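Ticket 81 - Skivside sync keeps bringing back deleted recipes
Product: Skivside desktop, syncing to the phone app
Status: Solved, I think (leaving it open a few more days)

OK so I'm writing this up as I go, partly for support and partly because I know I'll forget all of it by the next time it breaks.

The problem: I keep my recipes in Skivside, and last week I finally cleaned out the duplicates. There were loads, mostly soups, left over from when I moved everything across from Eklow in December. I deleted 20 of them on the laptop, felt great, went to make lunch. When I came back every single one was there again! Same titles, same tags, and the notes I'd added to the good copies had been replaced with the old ones.

First try: signed out and back in on the laptop. No change.

Second try: deleted one duplicate (leek and potato, version 2) on the phone instead. It stayed gone until I opened the laptop, then it popped right back on both. So the laptop is the one pushing the old stuff up.

Third try: turned off sync on the laptop, deleted the whole batch again, restarted, turned sync back on. They stayed gone overnight and I nearly closed the ticket. Then I opened the shopping list and back they came, plus an extra lasagna I don't remember ever having.
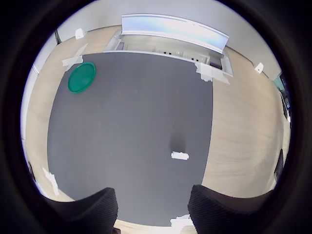
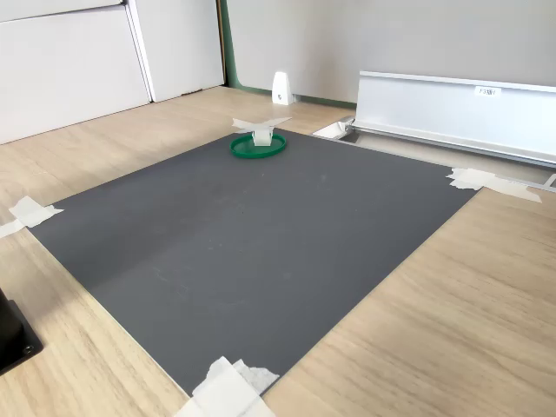
Dark gray mat and white tape, both pictures.

Posted by Agathe Hervieu
29 April 2020

Picking up again after the reply from Anselmo Segura in support (thank you, that was quick). He asked if I had more than one library folder. I said no, very confidently, and then went and looked, and yes, I do. The Eklow import made its own folder called "Library old" and Skivside had been reading both of them this whole time. Any time I opened the shopping list it went through the second folder, decided those recipes were missing, and helpfully put them back.

What I did, in order:

Exported everything to a backup file first. It stopped partway the first time with "error 200, file in use" - I still had the shopping list window open. Closed that, ran it again, fine.

Quit the app on the laptop and the phone.

Moved "Library old" out to the desktop. I didn't delete it, I'm not that brave yet.

Opened the laptop app, went to Settings, then Library, and hit Rebuild. It took long enough for a cup of coffee.

Deleted the duplicates one more time (I could do this in my sleep now).

Opened the phone last and let it catch up.

So far so good. I've opened the shopping list a bunch of times, added onions, removed onions, and nothing has come back. The mystery lasagna is gone too.

Two things still bugging me, if anybody on the team is reading. My notes on the good copies are still the old versions, and I'd love to know if there's a way to get the newer ones back without retyping them. And could the import warn people that it's making a second folder?

Anselmo, I'll check once more after the next update and close this myself if it's still behaving.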